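# Making room for a toaster oven on a small table

Updated 2024-02-12

A toaster oven on a short table takes over fast. Ours lives on a white table 36 inches deep, and it took a few tries to find a layout that leaves space to plate food.

Put the oven at one end first and plan the rest after that. Check the manual for the gap it needs at the sides and back. Ours asks for 4 inches. Turn the door so it opens toward the clear part of the table. You want somewhere to set a hot tray without carrying it across the room, and a folded towel or a trivet should be waiting there before you open the door.

Keep mugs and bowls close enough to reach but out of the path of the door. Open it all the way once and see what it hits. Move whatever it touches.

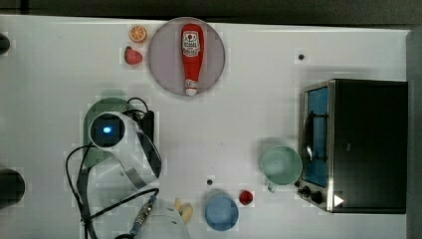
*Toaster oven on the right, mug and bowl near it, ketchup on the plate.*

Bottles are the usual problem. A tall ketchup bottle gets knocked over when you reach past it. Stand it on a plate or lay it down there with the cap shut tight. Any drips stay on the plate, and the whole thing moves in one trip when you wipe the table.

Play food spreads out if children use the same table. Pick up the banana, the strawberry and the orange slice before anything goes in the oven. Plastic pieces soften if they sit against a hot door. A bowl works fine for collecting them, but use one you don't eat from, and store it on a low shelf.

If your table has holes for cords, clean around them with a barely damp cloth and keep crumbs from building up at the rim. Never run water over them.

Last thing at night:

- unplug the oven and let it cool
- empty the crumb tray
- wipe the knobs with a dry cloth
- wash the mug and bowl
- put the ketchup back in the fridge

A white top shows every ring. Baking soda and a little water will lift most tea stains. Leave the paste on for a few minutes, then rinse the cloth and wipe twice.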